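November, evening

The rain came in sideways again this afternoon and I gave up any idea of walking out to the reservoir, so it turned into a day of cupboards. I don't mind a day of cupboards. I had the radio on low and a pot of tea going the whole time, and I think I drank most of it cold, the way I always do when I've got my head inside a shelf.

It started with the lid. I went looking for the lid to the big Nava casserole, the one I bought in the sale the winter we first moved to Buswood, and to get at it I had to take out the colander, and behind the colander was a stack of plastic I had forgotten we owned. Takeout tubs, mostly, and a cake carrier with no clasp, and a pitcher I remember using for lemonade on the porch at the old house. I sat right down on the kitchen floor with it all around me and thought, well, either I put every bit of this back or I deal with it. So I dealt with it, slowly, with a good deal of wandering off in the middle to look out at the rain.

The tubs went into a sack for recycling. The pitcher stayed because I couldn't part with it, and it's perfectly good, and summer does come around again. The cake carrier I held on to for a long while before I let it go. It must have gone to every potluck in Fuseck for years, and I could have told you what was in it each time (the lemon one, the other lemon one, and that terrible year of carrot). But it won't close, and you can't carry a cake on hope. Into the sack!

By three or so I had got as far as the drawer under the oven, where I found the Arnum catalog from spring with the corner turned down on page 20. I had marked a set of drawer dividers, and I still want them, and I still haven't measured the drawer. I wrote "measure drawer" on the back of an envelope and then used the envelope to scrape up some spilled rice, so we'll see how that goes.

What I keep coming back to, when I do this kind of sorting, is how much better a thing looks once it has a bit of air around it. A bowl at the bottom of a pile is a nuisance. The same bowl out on a table by itself looks like something you'd choose in a store. My mother used to take everything out of her kitchen twice a year and set it on the dining table with a sheet underneath, and we were allowed to walk around it as if it were a rummage sale, but we weren't allowed to touch. I can still see the gravy boat. I don't believe we ever once had gravy out of it.

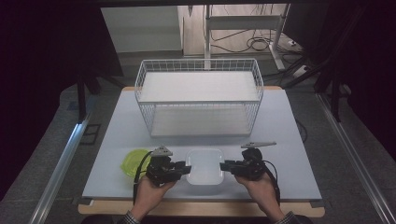
Green bowl, white tray, and the wire basket with its shelf.

I do love that green. It's the color of lime gelatin, and with the light coming through it a bowl like that would cheer up the grayest morning we could have. I'd fill it with clementines and leave it out until they were gone. The tray is plainer, but I like the rounded corners, and a shallow one like that is just right for the odds and ends by a sink, the brush and the soap and the ring you take off to do the dishes.

The basket is what has me thinking, though. Having a shelf across it means two tiers in the space of one, and you can see through the sides, so nothing gets to hide at the back for six years like my takeout tubs. I would put the tray up top where I could reach it and anything tall underneath. Or would I want the bowls below and the dish towels above? I've gone back and forth on it all through supper, which was soup, and I let it catch on the bottom a little from not paying attention.

The casserole lid, I should say, was in the pantry on top of the flour. I had walked past it all day.

Tomorrow, if it's still raining, the spice shelf. There are 5 jars of paprika in there, and I know I bought another last week. If it's dry I'm going out to the reservoir, and the paprika can wait. My knees are sore from the floor and the sack is by the back door, and I'm going up to bed with the end of the crossword.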